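Filed under: Home & Family / Toys & Play

The Second Life of a Box of Blocks

By Birsen Gezer

The box came up from the cellar in May with a split corner and a strip of packing tape that had gone the color of weak tea. Sevim Sarıgül carried it to the kitchen table, cut the tape with a bread knife, and then went to put the coffee on before she would let either of us look inside. She is seventy-four, she raised three children in that apartment, and she believes a thing that has waited a long time can wait ten minutes more.

I had come to see her because of a short note she had sent the magazine, asking whether any reader knew how to bring the paint back on old wooden blocks without making them look new. I didn't know. But I had a box like hers when I was small, and I wanted very much to hear what people said. We had 183 letters and emails by the end of the month, a great many of them from people who had no advice at all and simply wanted to tell us about their blocks (I read every one, some of them twice, with a cup of tea going cold beside me).

Sevim's set was a Gerkitz, bought from a small shop called Jolside that had a rocking horse in the window and closed for lunch. It had the usual arches and bricks, and a half-moon her middle son used as a boat, a bed and a telephone. The corners had gone soft from being thrown. One long brick had tooth marks in it, and she ran her thumb over them while she talked.

The best advice came from İlker Güler, who repairs wooden toys in a workshop behind his house and charges so little for it that his wife has stopped asking. He told us to start with a barely damp cloth, a drop of dish soap, and patience. Never soak a block. Let it dry on its side overnight, away from the radiator, and if the grain stands up afterward, go over it with fine paper, always with the grain. As for the paint, he would leave it alone wherever it is sound. "You can tell which side a child liked," he said, turning one of Sevim's bricks to the window. "Why would I cover that up?"

Old paint does need a word of caution. If you don't know how old a set is, or the paint is flaking, have it tested before it goes anywhere near a baby, and don't sand it in the kitchen. Sevim had hers tested, it came back fine, and her granddaughter had it all over the rug by evening.

Tülin Karaca has taught kindergarten for most of her working life, and she had opinions about what belongs in a box. She likes a plain set for the very little ones and thinks the fancy shapes are best added later, a few at a time, when a child has begun to be annoyed by how easy everything is. Her own classroom set is a mixture: part Gil, part Gesico, and a good deal that arrived in shopping bags from parents who were moving. None of it matches, and the children sort it by color one week and by some private law of their own the next.

Hüsnü Ersoy, who wrote to us from a farmhouse with five grandchildren in it, keeps his blocks in an old bread crate and swears by a board. Carpet, he says, is the enemy of towers.

I have come around to the board myself, and to the odd shapes too, which I used to think were only there to make the box look pretty. A cube will put up with anything, so it makes a good neighbor: a blue triangular prism can lean on a blue cube while a yellow heart stands a little way off, lobes up, on pale wood. Cylinders can be tucked in close, a red one before a red star and a green one before a green star, and already there is a crowd at the back of the board with something to discuss. Children will take it from there, and so, I'm afraid, will their grandmothers.
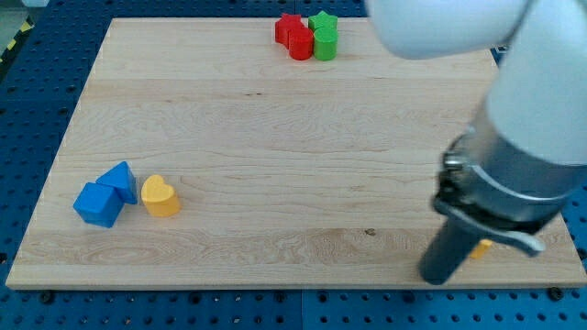

Contact the editors | Subscriptions | © All rights reserved | Back to top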